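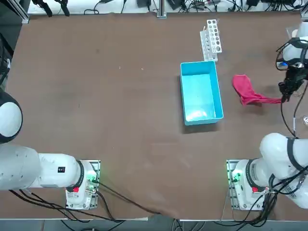
Two white arms at the near edge of the table.

How I learned to use less reverb

Last week I opened the first recordings I made after moving to Iltbridge. I wanted only to find one harmonium part, but I listened to the whole folder, and it was not a pleasant hour. Every song sounds as if I sang it in a railway station and the microphone was standing on another platform. At that time I was very proud of these recordings. I remember that I sent them to my cousin and wrote "listen with headphones."

The problem was reverb. I put it on the voice, on the harmonium, on the tabla, on the guitar, and then at the end a little more on everything together. I have changed the way I work since then, and Shazia Ghumman asked me in a comment under my last post to write down what I changed, so I will try. I am not an engineer. I work in an office and I record in the evening, in a bedroom with a wardrobe and a heavy curtain.

First, why did I use so much of it? I think many people who record at home have the same reason. When you sing in a small room and the microphone is close, you hear your voice in a very naked way. You hear your breath, and the small click when you open your mouth, and the note that is a little too low. Reverb covers all of this like snow. You turn the knob and after two seconds you are a better singer. The next day you listen again, your ears are already used to it, and so you turn the knob a little more.

I also learned music in a hall. My teacher's lessons were in a school building with a stone floor, and the sound of the harmonium there was long and soft. For me this was simply the sound of a harmonium. When I bought my own and played it in the bedroom, I thought the instrument was broken. I even took it back to Warraich, the shop where I bought it, and the man played it for me in the shop and it was fine. He was polite about it.

So I was trying to bring back the hall. The trouble is that a real hall and a reverb plugin at full level are two different things for the ear. In the hall I was sitting beside my teacher. The direct sound reached me first and it was strong, and the hall came after it. In my recordings the hall was in front and I was somewhere behind it.

The person who explained this to me was Parveen Sial, who mixes for a small choir and has more patience than I have. She asked me to send her one song with no effects on it at all. I did not want to. I sent it at night and then could not sleep very well. She answered in the morning that the voice was good and she could understand the words now, and why did I hide them?

Then she gave me an exercise that I still do. You take the reverb all the way down, and you make the whole mix without it. Levels, panning, equalizer, everything. You are not allowed to touch the reverb before the song already works dry. I found this very hard. A dry mix shows you that the guitar and the harmonium are fighting in the same place, and before, I did not notice it, as both were in the fog. In one song I took the guitar out completely after doing this, and I have not missed it.

After the dry mix is finished, you bring the reverb up slowly until you can just hear it. Then you go down again a little. When it is at the right place, you do not notice it while the song is playing, but if you mute it, you feel that something went away. I do this check with closed eyes, clicking mute on and off several times until I have forgotten which one is which. It looks silly. My husband came in once during this and went out again.

The second change was to use one reverb for all the instruments. Before, I had a separate one on every track, each with another preset. The voice was in a "cathedral" and the tabla was in a "wooden room" and the guitar was in a "plate." I chose each one alone, because I liked the name or because it sounded beautiful in solo. Together it makes no sense, the musicians are all in different buildings. Now I make one send channel, I put the reverb there, and I send a bit of each instrument to it. The voice gets more and the tabla gets very little. They sound like people who have met each other.

For those who do not know what a send is: you do not place the effect on the track itself. You make a new channel with only the reverb on it, set to fully wet, and each track has a small knob that decides how much of it goes there. It took me far too long to understand this, and I think it is because all the explanations I found started with old mixing desks that I have never seen. If you leave the reverb on the send channel partly dry, you only make the track louder and you wonder why nothing is changing. I did this for one full winter.

The third change was pre-delay. This is the small time between the sound and the start of its reverb. On my plugin, which is called Satitz, it was at zero when I opened it, and I never moved it, I did not know what it was for. With zero, the reverb starts together with the word and it sticks to the consonants. On the slow songs I now set it to 50 milliseconds. The word comes out clean and then the room answers. You can have the same amount of reverb and still understand the text. For me this was the biggest surprise of all, and the one I would tell my younger self if I could tell only one.

On fast songs I use much less of it. I have one song at 122 beats per minute, with a lot of words, and there a long pre-delay began to sound like a small echo after each syllable. It was tripping over itself. I went down until it stopped bothering me and did not write down the number, which I now regret. I should write down more things.

The fourth change is the equalizer on the reverb channel. Parveen told me to cut the low part, and I did, and the mud in the harmonium was gone immediately. The harmonium has so much low middle in it, and when you hold a chord and the reverb also holds it, the old chord is still there when the new one arrives. In a raag where one note must be very clear, this is terrible. She also suggests taking some high part away. I tried a gentle slope that starts at 2,000 hertz, which looks like a lot on the screen, and it sounds darker and further back, more like a real room. The "s" sounds in the voice no longer fly around. For the guitar songs I let it stay a bit brighter.

About headphones I want to say something too. I made all my old mixes on one pair of closed Drutley headphones, and in them the reverb always seems small. Then I play the song in the kitchen on the little speaker and it is an ocean. Or it is the other way, I listen in the car and all the reverb is gone. I do not have a solution for this. What I do is to check in three places and write down what I hear on paper, before I go back to the computer and change anything. If I correct it from memory, I always correct too much.

I also began to leave some songs almost dry. This was a question of courage more than of technique. There is a lullaby my mother used to sing, and I recorded it one Friday evening with the microphone quite close and the curtain shut. You can hear the bellows of the harmonium moving. I first wanted to remove this noise, and I spent a long time looking for a way, and then I left it. I put on it only a very short room, so short that you would call it a box. People have written to me about this recording more than about any other one, and they mention the bellows.

From the old folder there are 19 songs, and I kept all the original tracks, so I could mix them again. I have started with two. The first was easy. In the second one I found out that I had recorded with the reverb printed into the voice, so it cannot be taken away now. I must sing it again. Please, if you are a beginner and you read this, record the voice dry and put the reverb only in your headphones while you sing, if your program can do it. Mine could do it from the first day and I had not looked in the menu.

Shazia also asked about delay, and whether it can replace the reverb on the voice. I have been trying it this week, a single quiet repeat, very dark, and on one song I like it better. On the others I am not sure yet. I will write about it when I have finished the third song from the folder, which is the one with the tabla too loud.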